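Cooking With Chilies at Home Without the Tears

If you have started buying your own dried chilies and grinding your own spice mixes, then you already know that the cooking is the easy bit. It's the burning fingers, the coughing and the jars of brown dust at the back of the cabinet that put people off. I have been making hot food at home for years, and these are the little habits that have stuck with me.

Start with your hands. Rub a small spoonful of cooking oil over your fingers before you cut fresh chilies, or wear thin kitchen gloves if your skin is tender. When you are done, wash with dish soap first and plain water after, because the hot stuff in a chili is an oil and water by itself only moves it about. Do this twice before you go anywhere near your eyes. I learned that one with contact lenses, and I will say no more about it!

Next, the pan. Whole dried chilies taste so much better after a short toasting, but please keep the heat low and turn the fan on before they go in. Mine get 60 seconds, with a shake halfway through, and then straight out onto a cold plate. If they turn black, throw them out and start over – a burnt chili makes the whole pot bitter and no amount of sugar will bring it back.

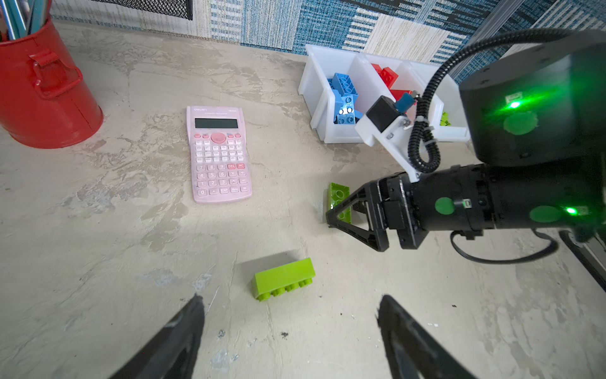
Let them cool all the way before you grind them. Warm chilies go leathery and stick under the blades, and the steam makes the powder clump. Once you have ground them, leave the lid on the grinder for a few minutes so the dust can settle. To clean the grinder afterward, run a handful of dry white rice through it, tip that out and wipe with a barely damp cloth. The rice picks up most of the smell too, so your coffee won't taste of last night's curry (unless you like that sort of thing, and I have a cousin who does).

As for storing, heat and light are what you are fighting. That pretty rack right above the stove is the worst spot in the kitchen. I keep mine in a drawer, lids up, with the name and the month written on a bit of masking tape. Ground chili is at its best for a few months, and whole pods will last a good deal longer in a tight jar. If you open one and it hardly smells of anything, use double in a stew and buy fresh next time.
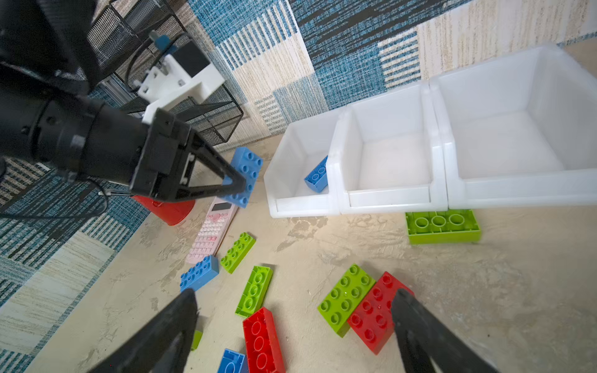
Now, what to do when the pot is too hot. Water won't help you. Stir in yogurt, coconut milk or a spoonful of peanut butter, depending on what you are making, and let it simmer a little before you taste again. A squeeze of lime helps, and so does a diced potato, mostly by giving you more food to spread the fire over. For a family-size curry I stir in 300 ml of coconut milk, half at first and the rest if it is still making my nose run.

And put a bowl of plain yogurt on the table with some sliced cucumber, even when you think you got it right. Guests are shy about saying that their mouth is on fire, but they will reach for the yogurt all evening. Any that's left over goes nicely in tomorrow's marinade, with garlic, salt and a pinch of that chili powder you just made.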